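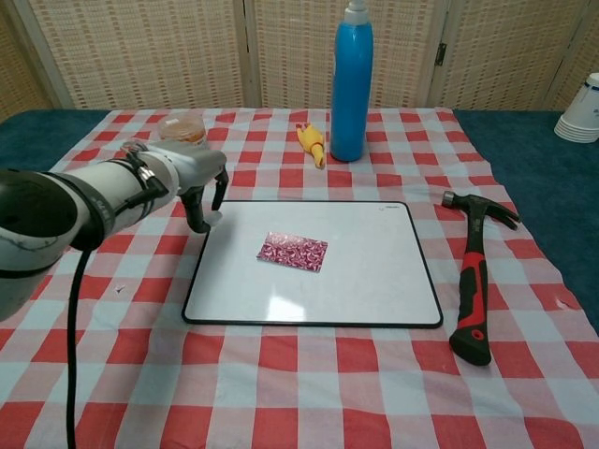

Tablecloths for the block party – vinyl or cloth??
Outdoor Cooking & Picnics > Hosting

droslow_dad
Posted 7:42 am
OK need to decide by tonight. Doing the street potluck in June, long folding tables end to end, checkered cloths, the usual. Budget for table stuff is 200 and that has to cover cloths, clips, trash bags. My wife wants real cotton. I say vinyl, wipe it, done. What do you all use? Kids, ribs, baked beans, wind.

pie_crimper
Posted 7:58 am
Cotton. Vinyl sticks to your arms when it's hot out and it never loses the fold lines. I've had the same red checks for years. Cold water and dish soap before the wash, barbecue sauce comes right out.

Grarninia
Posted 8:10 am
Disagree w/ the above. Sauce does NOT come right out. Maybe from the red squares lol. Mustard on the white ones is forever. Vinyl with the fuzzy back, not the thin stuff on the roll.

Sugeng Rahman
Posted 8:31 am
Did this for a church supper last summer. We bought a 100 ft roll of the thin plastic and it was a mistake. First gust and it was in the neighbor's hedge, with the potato salad. Clips popped off because the table edge was too thick for them. Measure your table edge before you buy clips. Measure it.

droslow_dad
Posted 8:44 am
how thick is too thick? mine are the molded kind, kind of a rounded lip

Sugeng Rahman
Posted 8:52 am
Anything over an inch and the cheap steel ones slide. Get the spring kind. Or sew pockets in the corners and drop a big washer in each.

pie_crimper
Posted 9:05 am
You can't sew pockets in vinyl, it tears at the needle holes. One more for cotton.

Grarninia
Posted 9:09 am
you don't sew it you use binder clips and fishing weights. been doing it forever

Puspita Goh
Posted 11:20 am
I rent linens for a living so take this how you like. For one party, rent. For every year, buy a poly-cotton blend. Washes like poly, hangs like cotton, hardly needs ironing. Get it longer than you think, 8 inches of drop minimum or it looks like a napkin on a door. And wash the red ones alone the first time!! I have seen 2,000 dollars of white napkins go pink in one load.

droslow_dad
Posted 11:41 am
2,000??? ouch. The blend sounds like it might keep the peace here. Does it fade

Puspita Goh
Posted 11:50 am
Some. Don't leave it on the line all day. Dry it inside out if it's lined, or in the shade.

mike_danladi
Posted 12:15 pm
Butcher paper. Kids draw on it, you roll it up with the bones inside and throw it out. Don't know why this is even a thread

pie_crimper
Posted 12:22 pm
Because it soaks through the second someone tips a lemonade, Mike. We did this last year.

mike_danladi
Posted 12:30 pm
two layers

Grarninia
Posted 12:34 pm
two layers of wet paper. great

droslow_dad
Posted 6:17 pm
Ok so showed my wife the thread. Going with the blend for the food tables and vinyl on the kids table. Spring clips, tables are just under an inch so should be fine. Puspita what size for an 8 foot table? standard 30 inch wide

Puspita Goh
Posted 6:40 pm
60 x 126 if you want it half way down the long sides. 60 x 120 is easier to find and its fine too.

Sugeng Rahman
Posted 6:48 pm
Still get the washers. June is windy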